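Wrist camera alone is enough for shiny tables, says Plirix team

A small group at the Plirix lab has got a robot arm picking up boxes from a glossy dark table using mostly the little camera on its own wrist, and says the trick was to stop trying to get rid of the glare.

The method is called Gaster. It came out in August as a short write-up and the code should follow, no date yet. Bronwyn Lowther and Ekkachai Wongsuwan did most of the work, with Napaporn Somboon on the training side.

Glare is an old headache for this sort of thing. Lights overhead, dark shiny top, and half of what the wrist camera sees goes pale. Most grasping software treats the bright patch as a thing, or as a hole. Either way the arm dithers. The usual fix is matt cloth on the table or a second camera off to one side, and a fair few labs do both.

Gaster does neither. It looks at how the bright patch moves as the arm moves. A reflection slides across the table one way, a real box another, and a scuff or a bit of dust stays put on the surface. The software keeps a running guess for every part of the view and only commits to a grasp when that guess has settled. Takes a moment longer per pick. Lowther reckons that's fine for sorting, less fine for anything on a moving belt.

The fingers help too, oddly. They are always in view at the bottom of the picture so the system uses them as a fixed reference for how bright the rest ought to be. That part was Wongsuwan's idea and was nearly dropped, he says, as early versions kept trying to pick up the fingers.

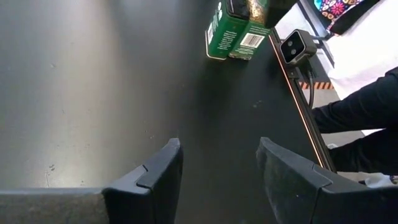 On to the numbers. The team ran 1,000 attempts on packaged goods, mostly upright boxes and cartons, with the lights left exactly as they were. 901 ended with the item lifted and put down in the right place. The same arm without Gaster was given the same job and did a good deal worse, though the write-up only gives that as a chart and we havent been able to get the raw figures.

Of the misses, most were tall packages standing close together. The arm goes for the near one, clips the one behind, and over it goes. Somboon says that has nothing to do with glare and everything to do with the path the arm takes coming in. It's next on the list.

Training was light by current standards. Some 189 hand-guided demonstrations, done over 2 weeks, with someone sat near the arm resetting the goods between goes. No simulated data at all. Lowther wanted to know how far they'd get on real footage and says she was suprised it held up on packaging the arm had never met.

Not everybody is sold. Yolanda Sepúlveda, who works on grasping at Domínguez and had no part in the project, likes the reflection idea but wants to see it on clear plastic and wet surfaces. "A dark table is a hard case but it's one hard case," she said. "Bottles would convince me." She also pointed out that all the tests used one arm and one room. Fair point, says Lowther, who is hoping to borrow time on a different set-up at Aren before winter.

Emiko Aoki, who runs the lab, said there are no plans to sell it. The write-up is free to read and questions can go to the lab direct. A talk with a live demo is down for Friday at 2pm, main building, no booking but seats are limited. It'll be recorded if the sound desk is working again by then.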